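Last updated: 13 September 2022

So I've gone and done it, I've taken up bread again. Sourdough, specifically, after a gap of almost three years during which I told everyone I was perfectly happy with the sliced stuff from the corner store (I was not happy, it goes moldy by Thursday and it tastes like a sponge).

The starter is from a packet. I know, I know. The last one I raised from scratch, fed it twice a day, kept it on top of the fridge, and then we moved to Novbridge and I left it in a box marked BATHROOM for five weeks in January. I couldn't face going through the whole gray-water-and-funny-smells stage a second time, so I mail-ordered a dried one from Pacheco, and it came in an envelope so flat I thought they'd forgotten to put anything in it. It took four days to wake up. On the fifth it climbed out of the jar and got into the spoon drawer.

My first loaf was a disc. A tasty disc! We ate it with soup and I said it was focaccia. The second one was better in height but I had the oven wrong, and the bottom was so black I had to saw it off. Our oven here runs hot, which I should have guessed from the cookies, and it turns out hot in one corner more than the others, back left. I bought one of those little hanging thermometers and it told me that when the dial says 450 it means whatever it feels like that day. I now preheat for a good hour with the pot inside and turn the whole thing halfway through, and the bottoms have been a nice deep brown ever since.

Flour is where I've been spending silly money. The mill out at Clirkell opens on Saturdays and you can buy direct if you bring your own bags, and the lady at the counter will talk you into rye whether you wanted rye or not. I wanted bread flour. I came home with bread flour, rye, and something called high-extraction wheat that I still don't totally understand except that it drinks water like crazy. I put 90 grams of the rye in with my usual mix and that was the first loaf I was really proud of — it had ears, it had holes, it crackled on the rack while it cooled and I made my husband come in and listen to it.

He listened. He said it sounded like cereal.

For anyone who wants the recipe I've landed on, it's 600 grams of flour all in (rye included), 420 of water, 12 of salt and a big spoonful of starter, around 200 grams if you're going to make me weigh it. Mix everything except the salt, leave it alone while you do the dishes, then squish the salt in with wet hands. Fold it every half hour or so until you get bored, which for me is four folds. Then it sits on the counter until it's puffy and jiggly, goes into a floured bowl, and spends the night in the fridge next to the milk. I bake it straight from cold. You'll see people arguing about that one for pages and pages, and I've read most of those pages, and cold works fine for me.

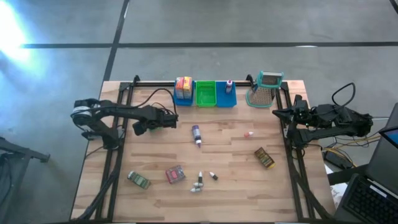
Shaping is the part I'm still bad at, and I've decided to blame the kitchen counter. It's some kind of shiny stone look-alike and the dough either skates right across it or glues itself down, with no in-between. You want a little bit of grip so the dough tightens up as you drag it toward you. My grandmother did all of hers on a big old board that hung on a nail by the back door, and I'd give a lot to know where that went. What I'm dreaming about now is proper butcher block, the pale kind with all the tan and honey-colored strips side by side like on that tabletop, and enough of it that I can fling flour around without hitting the toaster. I've priced a piece at Brumow and had to go sit in the car for a while. Maybe a small one. Maybe just for the stretch between the sink and the stove.

In the meantime I'm using the back of the biggest cutting board we own with a damp towel under it so it doesn't wander, and it's okay. Loaf number whatever is in the fridge tonight. I went heavier on the rye and threw in some caraway seeds that may be older than the dog, so we'll see. If it's another disc, we still have soup.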